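Subject: Re: [cikham-users] Both arms slow down when they hold the same object
Date: 12/3/19

On the cikham-users list, a member from Bindau wrote:

> We use Cikham with two arms on one controller. When each arm
> works alone, the motion is smooth. When both go to the same
> object, the planner needs more than 40 seconds and then very
> often it returns no path. Is it a problem of the collision
> model, or do we use the planner in a wrong way? We have not
> changed the default padding.

Hello,

I think it is the collision model, and mostly the padding. We had the same trouble in Trultdale in January and it took us a long time to understand it. The default padding is applied to every link, also to the gripper fingers. If the object has thin parts near the place where you want to grip, the padded fingers are already in collision at the goal. The planner does not tell you this. It continues to sample until the time is over.

Our present test object is a white plastic piece with legs, and it lies with the legs up. Both grippers must come close to the middle leg, one from each side, so the free space for the wrists is small.
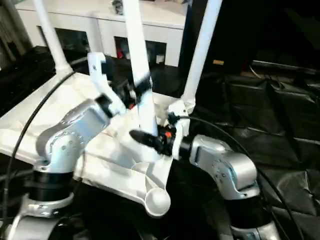 What I would try, in this order:

1. Check the goal state before you plan. Call the state check for both arms together and print the pairs in collision. In our case there were 2 pairs, both between a finger and the object.

2. Set the padding per link. We keep the default on the forearms and put zero on the fingers. Please do not put zero everywhere, the cables are not in the model and you need some reserve for them.

3. Replace the mesh of the object by simple shapes. A box for the base and one cylinder for each leg is enough. With the full mesh, 70 percent of our planning time was spent in the distance check.

4. Plan the arms one after the other as a first guess, then give this path to the joint planner as a seed. The Calado plugin can do it, but you must switch off its own smoothing, otherwise it moves the second arm through the first one.

One question back to you: do you attach the object to one arm or to both after the grasp? In the version we use, attaching to both makes a closed chain, and the planner does not respect it. I attach to the left arm only and let the right arm follow with a fixed offset.

If you can send your padding file to the list, I will compare it with ours.

Best regards,
from the Trultdale group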